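Levlow Project: Progress Report on Proximal Splitting Methods
13 December 2019 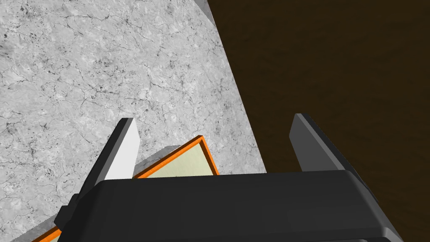 Work since February has dealt with convergence of the relaxed splitting scheme when one of the two operators is monotone but its domain has empty interior. The main result is now proved in Hilbert space under a weaker qualification condition than the one in our proposal. In finite dimensions the condition reduces to a polyhedral one, and the feasible set can then meet its complement along a straight boundary, like the diagonal line where the gray marble stops and the dark wood begins. Iterates near such a boundary identify the active face after finitely many steps. The proof for curved boundaries still has a gap in the second lemma.

Numerical tests were run with the Tekix code on 313 problems from the Troveveck set, with a limit of 2,000 iterations. All but 8 met the stopping tolerance. Those 8 have nearly parallel constraints, and raising the limit did not help. We plan to try a variable metric on them.

One paper has been submitted and a second is in draft. The Nygård workshop talk was given as planned. Travel came in under budget, and we ask to move the remaining 1,000 dollars to computing time. No change to the end date is requested.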